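Ticket: Weekly flu and norovirus counts wrong on the public page
Product: Lenura (dashboard), fed by Tjoa (lab results import)
Status: Open, waiting on reply
Opened by: Isla Hapeta

Thursday, 08:40
Morning all. I look after the winter illness page for our district and something's gone daft with it overnight. Yesterday the page said 1,013 confirmed flu cases since the start of the season. Today it says 1,573. I'd love to tell you that's a real jump, but I rang two of the labs and they both had a perfectly ordinary day, so I'm fairly sure it's us (or you, sorry!).

Norovirus looks off as well, though not by as much. RSV is fine. Covid is fine. I've put a yellow banner on the page saying the figures are being checked, which I hate doing because the local paper reads that page before I've had my breakfast.

08:55
Forgot to say what I've tried. Cleared the cache, logged out and in again, tried it in the other browser and on my phone. Same number everywhere, so it's not my screen. The download gives the same total as the page too, so whatever's wrong is wrong before it gets to the chart.

09:20
Right, I've had a poke about in the download. Loads of the flu rows are in there twice. Same sample number, same age band, same postcode area, but one copy has the date the swab was taken and the other has the date the lab reported it. Lenura seems to think they're two different people. I sorted by sample number and it's pair after pair after pair, all from the hospital lab. The GP samples are all single.

So my guess (and I'm not technical, I just stare at this thing a lot) is that Tjoa sent the hospital file a second time with a different date column and nothing spotted that they were the same.

09:50
Automatic reply says my ticket's in the queue and have I tried the help pages. I have! The page on duplicates says to "run the match again from the import screen". There's no match button on my import screen. There's a grey space where I think it used to be. Have my permissions changed? I could definitely press it last winter, when we had that business with the care home results coming through under the wrong week.

10:35
I found a way round the missing button, sort of. If you open the import history, click on the last file and choose "Review", there's an option lower down called "Match on sample number". I ticked it and ran it on the norovirus file first as that's the small one. It took ages and then said finished with warnings. Norovirus now looks sensible and agrees with the weekly sheet the lab emails me.

I was brave and did flu next. It got a bit past halfway and stopped with "row limit reached: 1,000". Is that limit new? Our hospital file is almost 3,000 rows with all the negatives in it, and it's never complained before. The total on the page hasn't moved, so I don't think it saved any of what it did, but I can't tell for certain and I don't want to press it again in case it makes a third copy of everybody.

11:10
A few things that might help whoever picks this up:

The doubles only begin with the import that ran overnight. Anything older is single.

Every doubled row I've looked at has a blank in the "specimen type" box on the second copy. The first copy says throat or nose as normal.

The weekly chart shows the extra cases piled into the most recent week, so we've now got a horrible spike at the right-hand end that looks like the start of an outbreak. If you can only fix one thing before lunch please could it be that! I've had a head teacher on the phone asking if she should cancel the swimming gala.

11:45
Another one, probably connected. The hospital admissions line uses the same feed and it's sitting dead flat at last week's value. I hadn't noticed because flat looks so much nicer than the spike. So the cases went up and the admissions stopped, in the same import. Could the columns have shifted along by one?

12:30
Checked that myself over a sandwich. I opened the raw file from the hospital in a plain text editor and there is an extra column, headed "rpt_dt2", between the report date and the specimen type. It wasn't in last week's file. That would explain the blank specimen box and I bet it's what's knocked the admissions out too. I haven't edited anything, I've just saved a copy under a different name.

I'm leaving flu exactly as it is until I hear from someone. Can you please tell me whether to roll the whole import back, or wait for a fix? If I roll back I lose norovirus as well, and I've only just got that behaving.

Attachments on this ticket (3)
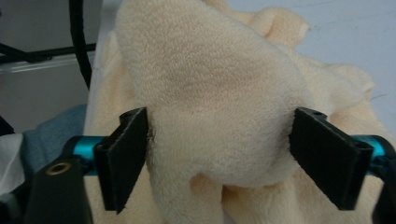
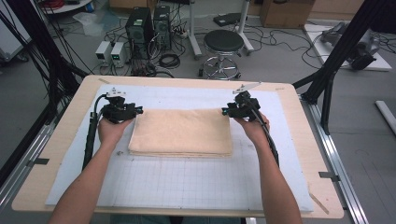
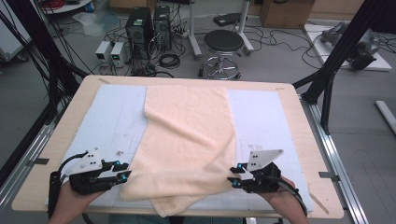 Hideaki Kuroda
Please don't roll back, Isla. Your extra column is the cause: the import reads rpt_dt2 as the swab date and files each row again as a new case. I've paused tonight's run from Tjoa so it can't happen twice. The stopped flu match didn't save anything, I've checked the log. The row limit is on the Review screen only, and your old match button will be back once I've put your permissions right. I'll run flu from this end this afternoon and then reload admissions, so leave the banner up until you see both lines move.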